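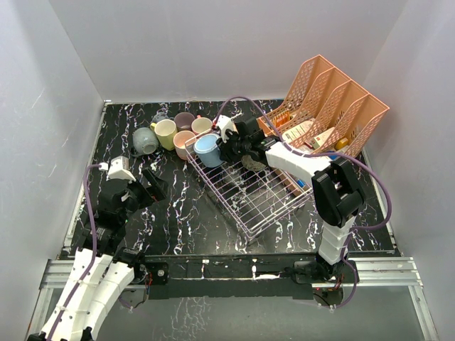

Two arms and a dish rack: progress at the Pluvthorpe workshop

24/03/2024

This post continues the record of the two-arm bench which Lanying Zeng and I have been building in the shared workshop at Pluvthorpe. Readers who followed the February entry will recall that the enclosure had been put up but that only the left arm was in working order. Both arms are now mounted, wired and able to move crockery, although the manner in which they do so leaves room for improvement.

General arrangement

The arms are fixed at the front of the bench and work inwards. Pale walls close off the other three sides, and an aluminium rail runs along the front edge. Firouzeh Golestani advised us to keep the walls plain, as the camera software had a habit of taking interest in the workshop noticeboard. The table covering has a black marble pattern and was selected by a vote of those present. I had voted for grey and I record that here for completeness.

Each wrist carries a small camera on a white mount, with a purple cable brought back along the arm to the base. The cables are left in wide loops. An earlier attempt to keep them neat ended with the left shoulder turning further than the cable did, and a connector had to be replaced. White tape and cable ties now hold the line in place on the links of the right arm. Pejman Farahani considers this a temporary measure, and a set of printed clips has been drawn up but not yet printed.

Control is by means of Zomby, the program Pejman wrote for his previous project and has kindly adapted to this one. The power supply came second-hand from Wenditz and has given no trouble.

The task

The present exercise is the clearing and loading of a wire dish rack. Mugs were chosen for the reason that the workshop kitchen has a great many of them, in most colours and no agreed size. A mug is also an awkward thing to hold: the handle is always on the wrong side, and the glaze is slippery.

The first pads fitted to the fingers were bare plastic and were withdrawn after one afternoon. Foam was then applied over the full width of each jaw. It grips well. It also picks up every particle of dust in the building, and the pads are already scuffed and grey. Morfudd Meredith has suggested a thin rubber sheet over the foam, which would at least wipe clean, and a sample has been cut.
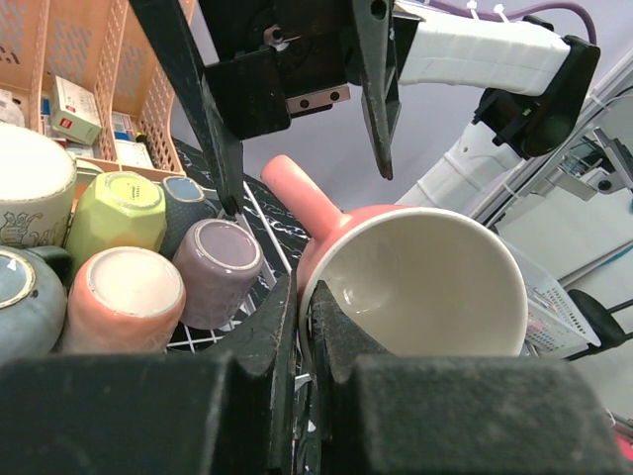

Pink mug held between the foam pads, with the other arm's gripper above.

Results to date

The log stands at 502 attempts with the present pads. An attempt is entered as successful only if the mug is let go where it was meant to be and stays there. I had hoped to publish a success rate in this entry, but Lanying and I differ on how a mug that lands in the rack and then tips over should be entered, and the log contains a good number of those.

Some observations can be given without waiting for that to be settled. Upright mugs are the easier case. Mugs lying on their sides are approached correctly by the left arm and rather hopefully by the right, which tends to come in too low. The difference was traced in part to a loose screw in the right camera mount. After it was tightened the error became smaller, though it did not go away.

Passing a mug from one arm to the other

The more ambitious part of the work is the handover. The left arm takes the mug and raises it slightly from the table, the right arm comes across the rack with its fingers open, and the left is supposed to let go once the right has closed.
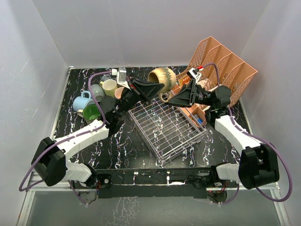

The difficulty lies in the timing. If the left gripper opens early the mug falls, and if it opens late the two arms pull against each other and the motors complain. Zomby at present waits a fixed interval before release. Pejman intends to replace this with a reading of the motor current, so that the left arm lets go when it feels the right one take hold. Ghazal Salehi has offered to look over the wiring before that change is made, and her advice on the shoulder joints last time was sound.

Matters outstanding

The orange file organiser at the back of the bench remains in use for small boxes and packets. These will form the next exercise, once the mugs are considered finished. Members who would like their own mug kept out of the trials are asked to put it on the Bakhtiari shelf, by the kettle.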